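The Case for the Shallow Tray

Workshop organization advice tends to go vertical: pegboards, magnetic strips, drawer stacks, wall rails. I have used all of them, and I now keep one shallow tray on a bare work surface and put almost everything else behind a door. My argument is that a bench should hold the tool in use and a tray to put it in, and that the surface underneath matters more than people who buy storage systems tend to assume.
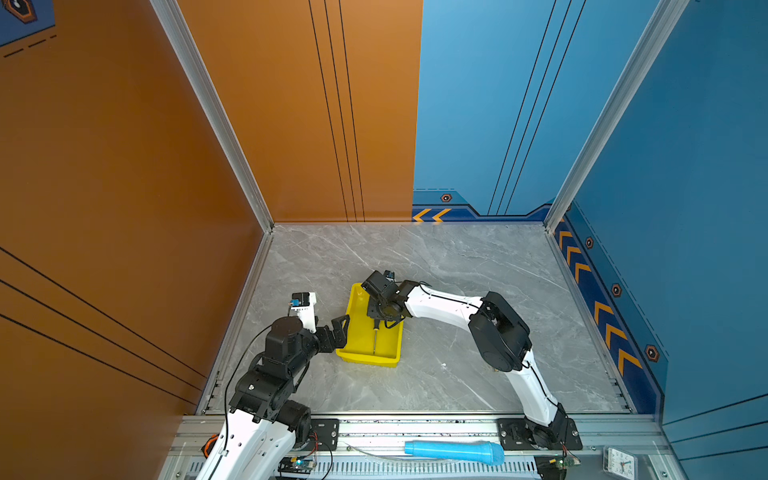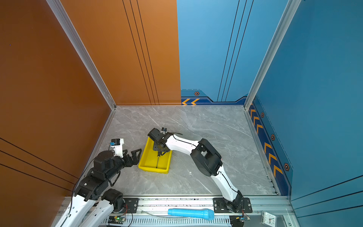
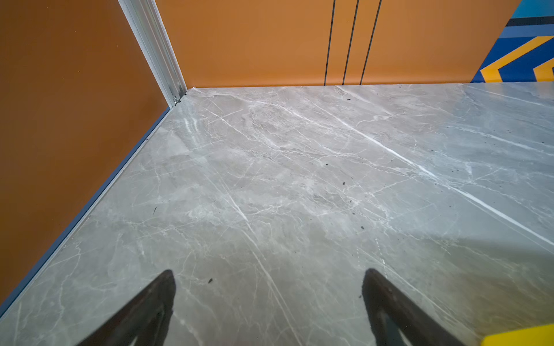
Yellow tray on gray marble-patterned surface (first two); the surface close up, with dark specks (third).

Start with the tray. A shallow rectangular one has a rim low enough to reach over from any side, so a thin tool can be picked up by the handle without tipping anything. Deep bins fail at this. A screwdriver in a deep bin stands at an angle, slides under other tools, and has to be dug for. Laid along the length of a shallow tray it stays where it was put. Yellow is a good color for the purpose. Most of my hand tools are black or dark gray, and on a dark mat I lose them constantly. On yellow I don't.

Tsion Araya, with whom I shared a bench at Dulby for most of a year, held the opposite view. She wanted foam inserts with a cutout for each tool, and she had a point: an empty cutout tells you at once that something is missing. Her insert took 9 tools. The trouble came when we changed one driver for a model with a thicker handle, and the insert had to be cut again. We did that 4 times before May. A plain tray does not care about handle diameter.

The second question is the surface. Patterned tops are popular, and marble patterns are the most popular of the lot. They look clean. I would argue they look cleaner than they are. Gray with white veining breaks up the eye's search, and small debris gets lost among the crackle lines until you bring your face down near the surface. A dark fleck shows well enough against a pale patch, less well against a mottled one. Anyone handling small screws should consider a plain matte top, or accept that a patterned one needs wiping on a schedule and not when it looks dirty. I wipe at noon and again before closing.

Edges deserve a word too. Raised rails or walls at the sides of a work area keep round parts from rolling to the floor, and I would not go back to an open bench. They also create a seam, and crumbs collect in seams. A soft brush gets most of it out. A vacuum nozzle gets the rest, along with any washer you failed to notice.

Fuad Derese has objected that all this suits light work and nothing else. He runs the repair counter at Belay, where the parts list stands at 2,292 lines, and he says one tray would be buried by ten in the morning. I accept that for the counter. I do not accept it for the bench behind the counter, where a single job is open at a time – or should be. If the tray overflows, the job has been laid out badly or two jobs have been mixed.

The remaining objection is storage. Tools that are not in the tray have to go somewhere, and walking to a cabinet costs time. Mine is 600 mm deep and stands one step from the bench. I make that step perhaps a dozen times on a busy Monday, and I would still choose it over a wall of hooks.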